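The Tool Library Problem, or: How Much Does a Free Drill Cost?

3/23/22

Every spring brings another round of pitches for sharing things instead of owning them, and every spring this newsletter gets asked why it isn't more excited. This year the pitch is Lotero, a membership service that opened its first pickup counter in Hundow last August and now wants to put a second one across the river. You pay a monthly fee, you reserve a tool, you pick it up, you bring it back. The brochure says the average household will come out ahead in its first year. I have read the brochure twice and I would like to see the household.

Start with the fee. Membership is $22 a month, which the brochure prefers to call "less than a dollar a day." Multiply it out and you get $264 a year. That is a decent cordless drill, a decent circular saw, and a good part of a sander, all of which would still be in your garage next year. Lotero's answer is that you don't want just those tools, you want access to everything. Maybe. I went through my own closet and my own last few years of projects, and "everything" came down to a drill, a level, a stud finder and a ladder. I own the first three. The ladder is the one item Lotero doesn't carry, because of insurance.

Then there's the reservation window. Members can hold a tool for 36 hours. Anybody who has started a bathroom repair knows how those go. You take the old fixture off, you find out the part behind it is the wrong size, and the store that carries the right one closed an hour ago. By the time you are ready to drill, the drill is due back. The late charge is $10 a day, and the page that explains it is three clicks deeper than the page that explains the savings.

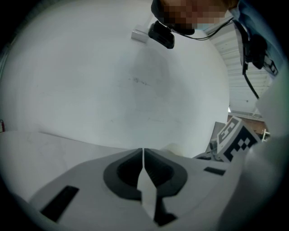

The case for sharing tools also leans hard on the idea that one size fits all hands, and I don't buy that either. Comfort gets about a sentence in the brochure, though it decides whether a tool is used at all. People will put up with a weak motor a lot longer than a grip that digs into the palm. Plastic housings are where I would look first. A light gray shell with rounded edges looks friendly enough, and so do dark recessed pads on a pair of fingers that meet at a seam, but looks won't say much about how a thing feels after an hour of work. You only learn that by holding it, and a website with a reserve button doesn't let you hold anything. An old-fashioned hardware store does, for free, before you pay.

Condition is my other worry. Grultance, the company that handles cleaning and repair for Lotero, says each item is checked between members. I asked what a check involves. The answer was a visual inspection and a power-on test. That will catch a drill that's dead. It won't catch a chuck that wobbles under load, or a blade that somebody ran through a hidden nail. I asked how often blades are replaced and was told "as needed." Needed by whom?

To be fair, there are people this will work for. If you rent a small apartment and have no place to keep a tile cutter, borrowing one makes sense, and so does splitting a membership with a neighbor, which the terms allow. The old Oravec lending shed worked on much the same idea, charged $3 per item with no monthly fee, and was well liked for years. It closed when the lot was sold. I would take that shed back tomorrow. What it had going for it was a price you could understand while standing in front of the thing you were paying for.

So my advice for anyone with a Lotero flyer on the fridge is pretty dull. Write down the tools you used in the last year. Put a price next to the ones you don't own. Cross out anything a friend would lend you. If what's left comes to more than $264, go ahead and sign up, but pick the monthly plan, and read the part about automatic renewal before you enter a card number. If it comes to less, buy the one you need most and keep the rest of the money.

I've asked Lotero for the numbers behind its first-year savings claim. They said a summary is being prepared. I'll print it when it comes, along with whatever they left out.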